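Edine light alarm review: one month of waking up earlier

I bought the Edine light alarm at the end of August and used it every morning through September.
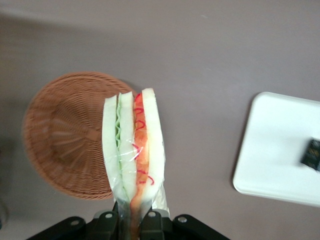 Ratih Goh wrote in after my short note on it last month to say that hers did nothing for her mood until she moved it off the nightstand and onto a shelf at eye level, and that she would have sent it back otherwise. She also asked whether the evening setting is worth using at all. I'll get to both.

The Edine is a lamp with a clock in it. You set a time, and the light comes up slowly before that time and reaches full brightness when the alarm sounds. There are three alarm sounds, a dimmer for the evening and a button on top for snooze. No app and no account. It cost me 240 from the Drallari store in Tostville, and they had it behind the counter, so ask.

I sleep badly and have for years. I go to bed at a decent hour, lie there, and then feel awful at 6:30 when the phone goes off. My doctor had already told me the usual things about coffee and screens. She was fine with me trying a lamp but didn't promise anything, and I'd pass that on to anyone reading. If you're low for weeks at a time, go and talk to somebody before you spend money on a light.

The first week was poor. I had it on the nightstand, low down and off to the left, and I sleep facing right. I slept through the light and woke to the sound, same as before. Then I read Ratih's message and put the lamp on the bookcase. The next morning I was awake before the alarm, and that has happened on most mornings since.

I still don't jump out of bed. What has changed is the half hour after. I used to sit on the edge of the bed feeling sick and short-tempered, and now I mostly get up and make breakfast. My husband says I'm easier to talk to before 7. I kept a sleep diary but I wouldn't put much weight on it, as I also stopped napping that month.

On the evening setting: it's okay. The light fades out over half an hour and the color gets warmer as it goes. I read by it. I fell asleep no faster than I do with an ordinary bedside lamp turned low, so I wouldn't pay extra for it.

Things I don't like. The clock display is too bright even at its lowest level, and I've put tape over it. The snooze button is easy to hit when you're reaching for a glass of water. The cord is short - I needed an extension to get to the bookcase. If the power goes out you lose the time and the alarm both, and I found that out on a work day.

I had the Van der Merwe lamp before this one. It was cheaper and the sounds were nicer, but the light came up in steps and I could see each one. The Edine is smooth all the way.

I'm keeping it. Four out of five, with the point off for the display and the cord. I'll add a note after the winter, when the mornings are properly dark.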